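Subject: Re: [moser-users] Slow restarts after moving the spool to its own volume
List: moser-users

On the restart question from earlier in the thread:

> We moved the Moser spool directory off the root volume and onto
> a separate one last month. Throughput is fine. Restart is not.
> The daemon used to come back in a couple of seconds and now it
> sits in "scanning" long enough that the monitor marks it dead
> and restarts it again. Spool holds small files, mostly under a
> kilobyte. Nothing in the log between "scan begin" and "scan end".
> Is there an option to skip the scan? I tried scan=off and it was
> accepted without complaint but changed nothing.

There are two separate problems in this, and I would fix the second one first.

scan=off is accepted because the config parser keeps unknown keys in case a plugin wants them. The core daemon never reads that key. To see which keys were consumed, start with -C and look at the block headed "unclaimed". Anything listed there was parsed and ignored. I would like this to be a warning at normal log level and have a patch for it, but it breaks two of the plugin tests and I have not worked out why.

The monitor restarting the daemon during the scan makes everything worse. An interrupted scan leaves the index marked dirty, and a dirty index forces a full scan at next start, so once you miss the deadline a single time you can stay in the loop indefinitely. Raise the start timeout in the monitor before you change anything else. Let one scan run to the end, then stop the daemon cleanly and start it again. If the second start is fast, the spool volume is fine and you were only seeing the loop.

If the second start is still slow, check the mount options on the new volume. The scan opens every file, reads the header and closes it. With access times enabled, each of those reads can also cause a metadata write. On our relay host Itau, the root volume had been mounted noatime for years and the new spool volume picked up the defaults, which is an easy thing to miss when the fstab line is written by hand. Remounting with noatime took care of most of it for us.

The rest was directory layout. Moser puts everything in one flat directory unless split is set. I have 4,000 as the point where our filesystem began to slow down noticeably on listing, and the spool on Itau held 2,741 files when I measured, so the layout was not our main problem. Yours may be larger. Please post the output of

 moser-spool count
 moser-spool layout

along with the filesystem type. The word "small" does not tell us how many there are, and the scan cost depends on the number of files far more than on their size.

If you do want to change the layout, the procedure is:

 stop the daemon
 moser-spool check
 moser-spool relayout split=2
 moser-spool check
 start the daemon

Do not skip the first check. relayout moves files by the name recorded in the index, and where the index and the directory disagree it leaves the file in place and says so only with -v. Those files are not lost but they will not be delivered until someone moves them. Also note that relayout needs the old and new directories to be on the same volume. It uses rename and has no copy fallback. If you have replaced a subdirectory of the spool with a symlink to somewhere else, undo that beforehand.
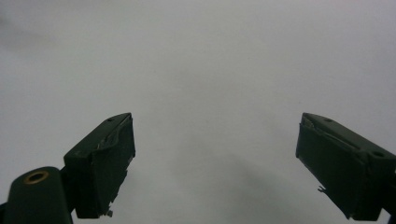 The split value is the number of leading hash characters used for the subdirectory name. With split=2 you get up to 256 subdirectories, created on demand. Going higher mostly gets you a lot of nearly empty directories, and the scan then spends its time opening those. I have not seen a spool where 3 was an improvement.

People running Letent in front of Moser should be aware that Letent keeps its own copy of the spool path and does not follow the layout setting. It writes to the top level directory regardless. Moser will pick those files up on the next sweep and move them, so nothing breaks, but the sweep interval becomes a delay on every message that arrives that way. Set sweep to something short, or have Letent submit over the socket. The socket is better if your version supports it.

Handside has a different issue. It holds a read lock on the index while its status page is open, and moser-spool check will wait on that lock without printing anything. If check appears to hang, close the status page before assuming the index is damaged.

On skipping the scan entirely: no, there is no option for it, and I would argue against adding one. The scan is the only place where a truncated file is detected before delivery is attempted. A better change would be a progress line in the log every few seconds, plus a keepalive to the monitor while scanning. The keepalive alone would have prevented the loop you describe. I can look at both in October if no one else has started on them. If you have, send what you've got to the list, even unfinished.

One correction to my earlier message in this thread. I said the dirty flag was cleared at "scan begin". It is cleared after "scan end", once the index has been synced. The man page has it right.

--
moser-users mailing list
To unsubscribe, send a message with "unsubscribe" in the subject to the list request address.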